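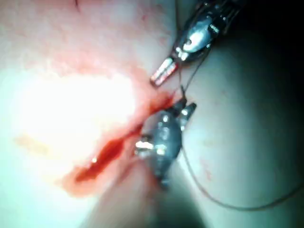

Trela Training Suture Thread, Dark

Sold by the spool or by the box
For teaching and practice only. Not for use on patients.

Trela is a dark thread for suturing practice on soft tissue. It is supplied by Urnon to teaching labs, skills courses and individual learners who go through a lot of thread and don't want to open a sterile packet for every exercise. It comes unsterilized on a spool, without a needle, and you cut what you need.

Why a dark thread

Moist tissue is pale and shiny under a strong light, and a light thread is hard to follow on it. Blood on the surface makes it harder. A dark thread can be picked out against pale pink tissue, and an instructor can usually see where a stitch goes in and which way the slack is lying.

Against deep red it shows less well. If your exercise uses a lot of fluid, wipe the edges of the cut before placing the next stitch. Some streaking will stay on the tissue and does no harm to the exercise.

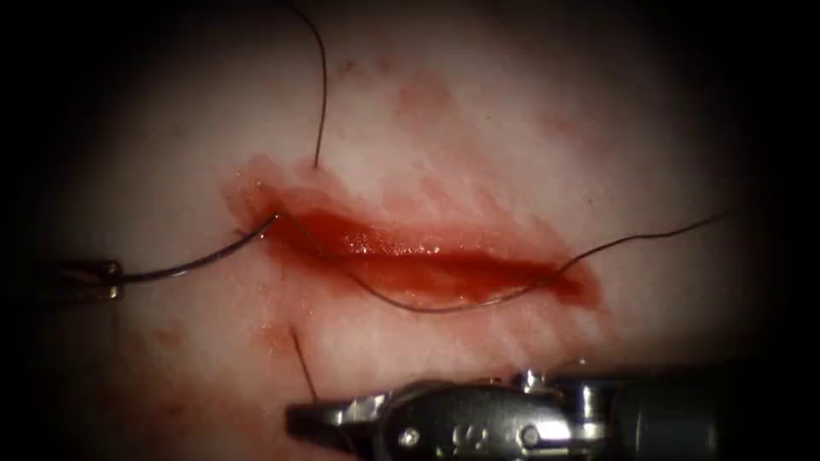
Dark suture thread at a diagonal incision in moist tissue.

Handling

Trela is made of several fine strands. It bends easily and lies in soft curves when there is no tension on it. Two things to watch for:

Gripping. Hard or repeated gripping in the same spot can spread the strands. Trim off any length that has started to separate. Hold the thread near the end when you can, and keep the middle of the length for the tissue.

Slack. Learners tend to cut too long a piece. The extra thread ends up lying across the wound and gets caught in the next loop. Start with a shorter length than you think you need and cut again.

Trela can be used with hand instruments or robotic ones. Smooth jaws will hold it, but a fresh, clean end is easier to pick up than one soaked with fluid.

Good for

Closing straight incisions with single stitches
Running stitches along a longer cut
Passing thread from one instrument to the other
Knot tying, including on wet surfaces

We don't suggest it for very fine vessel work. The thread is too heavy for that. Ask us about Mitow, our lighter grade, which is sold on the same spool.

What you get

Color: dark
Length: 300 feet per spool
Box: 12 spools
Needle: none supplied
Sterile: no
Storage: dry, out of direct sun, cap on the spool

Spools fit the Bright bench holder (sold separately). Any upright peg will also do, as long as the spool can turn.

Ordering

Single spools ship in a padded mailer and boxes ship in a carton. Schools and hospitals can order against a purchase order - send it to Lorraine McPhee in the sales office and put the box count in the subject line. Orders in by noon go out the same afternoon.

We shipped 3,544 spools last year, and stock runs low in February when spring courses start. If you have a fixed course date, please order ahead.

Returns

Unopened spools can be returned for a full refund. Opened spools can't be resold, but if the thread is tangled or breaks as it comes off the spool, tell us and we will replace it. Keep the label, as the batch number is printed on the back.

Care and disposal

Don't put used thread back on the spool. Thread that has touched tissue or blood should go out with the rest of the waste from the session, following your own lab's rules. Wipe the spool and cap with a dry cloth if they get splashed, and let them air before closing.

Questions about lengths, samples or course packs go to Emrys Ellis at the Urnon product desk.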